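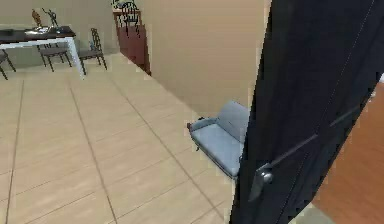

Dark door, grey lever handle, wooden floor beyond.

May 2022

I used to work in the cash office of a small casino in Gestthorpe, and people still ask me whether money laundering really goes on in places like that. In my time there I saw it tried, mostly in small and dull ways.

The usual method was simple. Someone came in with a lot of notes, bought chips, played a hand or two of blackjack and then asked to be paid out by bank transfer. If we agreed, the money left with our name on it and looked like winnings. We were meant to write down anyone who changed a large sum and hardly played. My own rule was stricter than the house one, and anything over £4,000 with less than half an hour at the tables went in the book.

In one August I put 62 entries in that book. Most had a dull explanation. One man had sold a van. A couple had come over from Clornach for a wedding with their gift money in envelopes, lost their nerve and wanted it back. I felt bad asking them where it came from, but I asked.

The ones that worried me came in threes. Three people would arrive separately, change similar amounts and never speak to each other, then leave within a few minutes of one another. We passed those up to the manager, who passed them on to head office. We were never told what happened next, and we were not allowed to ask the customers anything that might tip them off.

Later we were given a computer system called Usora, which was supposed to spot all this for us. It was good at adding up visits across a month, which the book had never managed. It was poor at noticing that somebody kept looking at the door. I kept the book going alongside it for 2 years, until I left.

I have been reading about the Babaei case this week and the sums are far beyond anything that crossed my counter. The part I recognise is the chips being bought and barely used. I still have my training notes in a box somewhere and will put up the bits on identity checks when I find them.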